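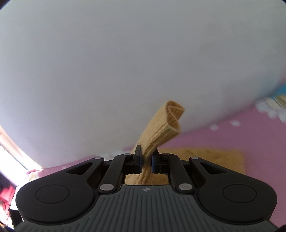 One customer, writing to the Stindside help desk in June, asked whether the hand-held gripper could be trusted with a knitted scarf, having been told by another supplier that soft goods were best left alone. The same enquiry has reached us in several forms, and the answers given to it are collected on this page with those to other common questions about the hire service.

Can the gripper be used on knitwear and other soft fabric?

Yes. Knitted and woven items may be held between the two fingertips, either as a single layer or folded. Users should take hold of a fold where possible, as a single edge is more likely to slip. Fabric with loose threads, sequins or open hooks should be kept clear of the linkages. Damage to customers' own articles is not covered by the hire agreement.

What does the hire service include?

The standard hire comprises one Nisemo hand-held gripper with camera, one charger, one carrying case and access to the upload page for the length of the hire. A second gripper for two-handed tasks may be added at the time of booking. Storage cards are not supplied.

What is the minimum period of hire?

The minimum period is 7 days, counted from the day after delivery. Extensions may be requested through the booking page up to noon on the last day of hire. Where the unit has already been reserved for another customer, an extension will be refused.

Is a robot arm required?

No. The gripper is held and moved by a person, and recordings may be made in any ordinary room. Customers who wish to use their recordings with an arm should consult the list of supported models on the Chan adapter page. The adapter is sold separately and is not available for hire.

May recordings be made in a private home?

They may. All adults living in the home must give written consent before recording begins, using the form sent with the booking confirmation. Persons under the age of 18 must not appear. Letters, screens and family photographs should be put away or covered. Stindside may reject any recording in which personal details can be read.

How many recordings can be stored?

Each account may hold up to 3,000 recordings. Older recordings are not deleted automatically. When the limit is reached, further uploads will fail with message 161 until space has been made. Message 151 refers to a different fault, namely that the clock on the gripper does not agree with the clock on the account, and is cleared by restarting the gripper while it is on charge.

Does lighting matter?

Recordings made in even daylight or under ordinary ceiling lights are normally accepted. Customers should avoid pointing the camera straight at a window for long periods. Flickering lamps should be switched off.

How should the fingertips be cleaned?

The fingertips should be wiped with a soft cloth, slightly damp, after each session. Lint from wool and towelling collects on the gripping faces and reduces their hold. Solvents must not be used. Replacement fingertips are sold in pairs and may be fitted by the customer.

Are units purchased under the Genex name still supported?

Genex units remain eligible for repair, but not for the upload service. Owners should quote the serial number in all correspondence.

When can a unit be returned?

Returns are collected on working days. Units may also be handed in at the Stindside counter on Saturday between 9 am and 1 pm. The charger must be returned with the gripper, and a charge is made for any missing part as set out in the hire agreement.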